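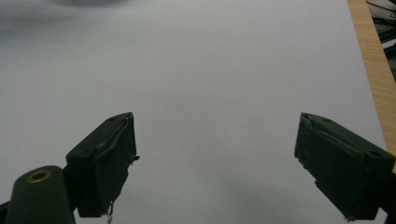
Choice of surface color had more effect on sorting errors than any other change we made to the packing bench at the Gurnville parts store. The bench is used for counting small dark hardware into bags, and the original top was a speckled gray on which black washers were hard to find. The replacement is plain white with no pattern, and with even light over it there is little for the eye to confuse with a part. Glare was a concern in the proposal, so the lamps were moved before the trials began.

2. Method

Two tops were compared, the speckled gray and the white, both cut to the same size. Each trial used one tray of 40 mixed washers and spacers, tipped onto the bench and sorted by type into bags. A trial ended when the sorter declared the bench clear. Any part still on the top at that point was recorded as missed. We ran 24 trials on each top, in alternating order, so that practice would not favor one of them. The parts were Jaiswal stock and the bags were the small size already in use at the store.

The lamps were the same for all trials. They were mounted on both sides of the bench and aimed at the wall, not at the top. An earlier layout with one lamp overhead gave a bright spot near the middle, and the results from that layout are left out.

3. Results

On the gray top, 22 parts were missed over the full set of trials. On the white top, 16 were missed. Most of the misses on gray were black washers lying flat. Misses on white were mainly clear nylon spacers, which have low contrast against a pale background — a problem we did not plan for.

Cleaning was checked separately. The white top showed dust and pencil marks sooner and had to be wiped more often. Wiping with a damp cloth removed pencil but left faint traces of marker.

4. Limits

The sorters knew which top they were using. Part sizes were not varied, and no trial was run in daylight. Sort times were noted by hand and were too uneven to report.

5. Further work

A light blue top from Jeltbridge has been ordered for the nylon parts. The same tray and lamp positions will be used, with trials planned for November.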